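4.3 Laying out the practice table

Do this after the arms have been homed (section 4.2) and before anyone promises a visitor a demonstration. You will need the felt cloth, the folding screen and the Gresenholm object crate.

1. Park the base at the front edge of the table, facing the screen. Lock it. Push it. If it moves, it wasn't locked.

2. Spread the cloth and smooth it toward the corners. Scuffs are fine. Ridges are not, as the fingers will find every one of them and try to pick it up.

3. Stand the screen behind the table in a shallow curve, sides angled inward. It keeps the head camera from taking an interest in the rest of the office.

4. Set tall and boxy items along the back edge. Loop the cord of any appliance on top of it, and leave the appliance unplugged.

5. Put soft toys and slippery packages toward the front right, where the right hand can reach them without crossing the middle.

6. Leave the center of the cloth open. It is the put-down area, whatever Syahrul says about it being a good spot for coffee.

7. Run the reach check from the Fovus panel. Each hand should come in over the front of the table and stop.

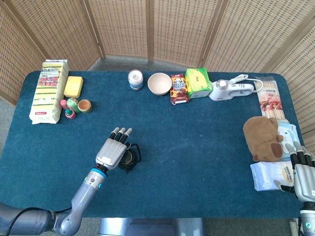

Figure 4-3. Reach check: left hand over the black cup, right hand beside the wrapped package.

Note: Look at the ring near the left wrist before you go on. If it is dark, go back to 4.2 and repeat the homing. Tapping the ring has been tried at length.

8. Load layout 612 and set arm speed to 65 percent. The panel will offer you 100. Decline.

9. Save the layout under your own name. Mahtab Shokri spent a Monday tracking down the owner of one called "final final 2."

CAUTION: Keep your hands off the table while either arm is enabled. To rescue a fallen item, press Pause, wait for the panel to read HELD, then reach in.

CAUTION: Do not steady an arm by its cable. Error 2884 means somebody did. Clear it by powering down, reseating the connector at the base and starting again from 4.2.

Questions about the crate contents go to Nabila Yeoh. Requests for a bigger capybara have already been received.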